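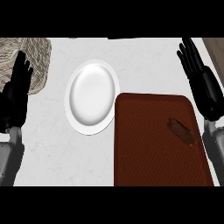

Figure 3. Oval plate and rectangular tray on a marble countertop.

4 Caring for your Hetenby marble countertop

Read this section before you use the countertop for the first time. Marble is softer than granite and reacts to acid. Lemon juice, vinegar, wine and tomato sauce can leave dull spots, called etch marks, even on a sealed surface.

4.1 Before first use

The countertop is sealed at the factory, but the sealer needs time to harden after the joints are filled.

1. Leave the surface uncovered overnight after installation.
2. Wipe off any dust with a dry, soft cloth.
3. Mix a few drops of mild dish soap into a bowl of warm water.
4. Wash the surface, rinse with clean water and dry it fully.

Note: Slight changes in color near the joints are normal in the first days. If they are still there after two weeks, call your installer.

4.2 Daily cleaning

1. Blot spills with a paper towel. Do not wipe, as wiping spreads the liquid.
2. Clean with warm water and mild dish soap.
3. Rinse and dry.

CAUTION: Do not use bleach, ammonia, bathroom cleaner or scouring powder. Do not use the rough side of a sponge.

4.3 Testing the seal

Test the seal every October, or any time water begins to leave dark marks.

1. Pour a spoonful of water on a clean, dry part of the countertop near the sink.
2. Wait 15 minutes.
3. Wipe the water away and look at the stone. If it has darkened, reseal it.

4.4 Resealing

You will need one 500 ml bottle of Fatard stone sealer (part no. 718), two lint-free cloths and rubber gloves. One bottle covers a standard kitchen with an island.

1. Clean the countertop and let it dry for 24 hours.
2. Open a window.
3. Put on the gloves and spread a thin, even coat of sealer with the first cloth. Work in small areas.
4. Leave the sealer for 3 minutes.
5. Buff off everything that is left with the second cloth – dried sealer is hard to remove.
6. Wait an hour, then apply a second coat the same way.
7. Keep the surface dry until the next morning.

WARNING: Sealer is flammable when wet. Turn off gas burners and pilot lights before you start. Lay used cloths flat outdoors to dry before throwing them away.

4.5 Etch marks and chips

Light etch marks can be reduced with marble polishing powder. Deep marks and chips need a stone technician. Sealing does not remove either one.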